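The right hand stopped letting go

Oct 6, 2022

I lost most of a day to a hand that wouldn't open, so I'm writing it down while I still remember the order of things.

We have a two-armed robot at the Prenbridge office that we use for floor tidying runs. It picks up litter from the carpet and puts it in the bin. The hands are driven by a small program we call Plilard, and the layer above it, which decides what to do next, is Ornness. I look after Plilard.

The fault was easy to describe. The right hand closed on a bottle, Ornness sent the open command, and the fingers stayed where they were. No error came up on the screen. The arm then carried on with the next step as if the bottle was gone, and swung toward the bin with the bottle still in its grip. I hit the stop button before it reached anything. The left hand opened and closed normally the whole time.

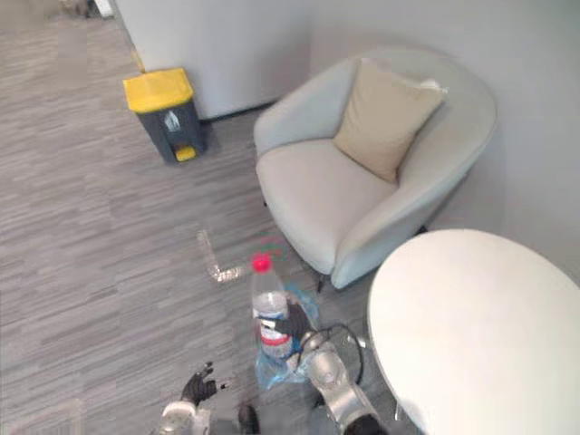

My first guess was the cable on the right wrist. We had trouble with it in May, when a connector worked itself loose. I unplugged it, checked the pins and plugged it back in. I ran the same pick again and got the same result. Then I swapped in the spare and wasted another hour proving the first cable was fine.

The log was more use. Plilard waits for the hand to confirm each command, and gives up after 2000 milliseconds. I had shortened that to 800 the week before to speed up the runs. With a firm grip on something round, the right hand was taking longer than that to answer. Plilard dropped the connection, opened a new one, and threw away whatever was in the queue. The open command was in the queue. Plilard then reported "ready", and Ornness took that to mean the hand was open.

So the slow reply was my doing, in the sense that I stopped waiting for it. The "ready" message was an older mistake, also mine.

I put the timeout back to 2000. Plilard now reads the finger positions before it reports anything, and if the hand isn't open after an open command, both arms hold still and the screen says so. I ran 30 picks after the change and the hand released on all of them. On 8 of those the reply took longer than the short timeout would have allowed.

The part I'm less happy about is the stop. I was standing next to the button because I happened to be. The Chaimongkol manual says to keep a person within reach of it whenever the arms are powered, and we had gotten loose about that. There is now a line on the run sheet for it.

I still don't know why the right hand answers slower than the left. They are the same model and the same firmware. I'm going to swap them over next and see if the delay moves with the hand or stays with the arm.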